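Search records, Search this site, Go

Print this page | E-mail this page

Nurngate Game Show Records: README and data card

Summary

The Nurngate Game Show Records describe television quiz, panel and celebrity-square programs at the level of the single episode. The release holds around 3,000 episode records, arranged in eight tables and supplied in two formats: comma-separated text and a single database file. The two formats carry the same content. Users who find a difference between them should treat the comma-separated text as authoritative and report the difference to the address given in the release notes.

The records are intended for the study of program formats, scoring rules, host and panel turnover, and revival practice. They contain no video, no audio and no transcripts.

Sources

Records were drawn from two bodies of material. The first is the Nghiêm Collection, a deposit of home-recorded tapes with handwritten sleeve notes. The second is the set of program files released by Stanon, the production company responsible for most of the daytime formats represented. Where both sources cover the same episode, the record shows both identifiers, and the field source_primary states which one was used for the scores.

Stanon files are generally complete for contestants and prizes and weak for guest panelists. The sleeve notes in the Nghiêm Collection tend toward the opposite. Many name every celebrity on the panel and omit the result of the game.

Tables

episodes: one row per broadcast episode, with series, season, episode order and running time.
series: one row per program title, including revivals, which are given their own rows.
contestants: one row per contestant appearance. Names are replaced by a code.
panelists: one row per guest appearance, with position on the set where known.
rounds: one row per round of play.
scores: one row per contestant per round.
prizes: one row per prize announced on air, with the description as spoken by the announcer.
rule_changes: one row per change in rules, linked to the first episode to which it applied.

All tables share the key episode_id, except series, which is joined through series_id. The rule_changes table uses both.

Treatment of revivals

A program that returned under the same title is treated as a separate series if any of the following changed: the grid or board layout, the method of choosing the first player, or the value of a winning game. A change of host alone doesn't create a new series. A change of channel alone doesn't either. The field parent_series links a revival to the version from which it was adapted, and a revival of a revival is linked to its immediate parent only.

Special weeks are kept within the regular series and marked in the field event_label. These include college weeks, holiday weeks and weeks taped away from the usual studio. Music-themed weeks presented a particular difficulty, as several were later repeated under a different title. The repeat is recorded as a broadcast of the original episode and doesn't receive a new identifier.

Scoring

Scores are recorded as they stood at the end of each round, before any correction announced later in the program. Corrections are held in the field score_adjusted. If a judge's ruling reversed the outcome of a game, the original outcome remains in score_shown and the ruling is described in the notes field. Analysts working on winning margins should use score_adjusted. Those interested in what viewers saw at the time should use score_shown.

Bluff answers are coded in the rounds table. A bluff is recorded only when the panelist gave an incorrect answer and the host confirmed that it was incorrect. Joke answers offered before the panelist's real answer are excluded.
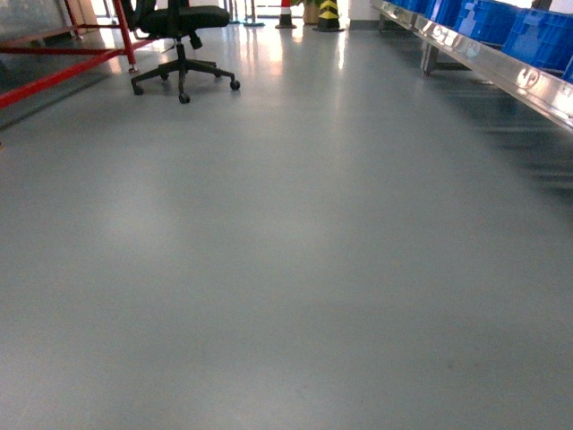 Otakar Holub wrote in February to object to this last rule, arguing that the joke answer was often the only part of the exchange a home viewer remembered, and that a record of the format without it was "a box score for a comedy act." He asked that joke answers be given a field of their own, even if it had to stay blank for most episodes.

The request has been accepted in part. The current release adds the field joke_first to the rounds table, with the values yes, no and unknown. The wording of jokes is not recorded. The value is unknown for every episode known only from Stanon files, which don't mention panel remarks of any kind. Users should therefore avoid comparing the frequency of jokes across sources.

Validation

All tables were checked with Elard, the validation script included in the folder named tools. Elard confirms that every key resolves, that round scores add up to the game total, and that no panelist occupies more than one square in the same game. It writes a plain list of failures and makes no changes to the data.

A further 40 episodes were viewed in full from tape and recorded again without reference to the existing rows. Disagreements were concentrated in the prizes table, mainly where an announcer described several items as one package. The guidance for coders was revised and the prizes table was recoded throughout. Scores in the viewed episodes required no recoding.

Known limitations

Daytime programs are better represented than evening programs. Short-lived series are represented unevenly, and the absence of a title should not be read as evidence that it was never broadcast.

Running times in the Nghiêm Collection were measured from tape and may omit opening titles or credits. They should not be used to estimate the amount of advertising.

Panelist positions are missing from many early episodes. For square-based formats, positions are numbered from the upper left as seen by the viewer at home. A small number of sleeve notes appear to number them from the host's side, and the affected rows are flagged in position_check.

Prize values are given as announced. They have not been adjusted for inflation or checked against retail prices.

Personal information

Contestants were private individuals, and their names, hometowns and employers have been removed. Occupations are retained in broad groups. Hosts, announcers and guest panelists are named as credited on screen. Users may not attempt to identify contestants by combining these records with listings or recordings held elsewhere.

A former contestant who wishes to have an appearance withdrawn may apply in writing. Withdrawn rows are deleted from the contestants table at the next release, and the related scores are retained under a blank code.

Terms of use

The records may be used for research, teaching and criticism without charge. Redistribution of the complete tables requires written permission. Extracts may be published in articles and reviews if the release is cited by name and version. Program titles remain the property of their owners, and inclusion in the records implies no endorsement by Stanon or by the depositors of the Nghiêm Collection.

Suggested citation

Nurngate Game Show Records, current release. Please state the format used and list any tables altered before analysis.

Corrections

Corrections should quote the episode_id, the table and the field, and should state the evidence. A recollection of having watched the program is welcome and will be kept on file, but a change to scores requires a recording or a production document. Accepted corrections are listed in the file CHANGES with the name of the contributor, unless the contributor asks for it to be left out.

Print this page | E-mail this page

This site uses cookies to remember your search settings. Accept | Manage cookies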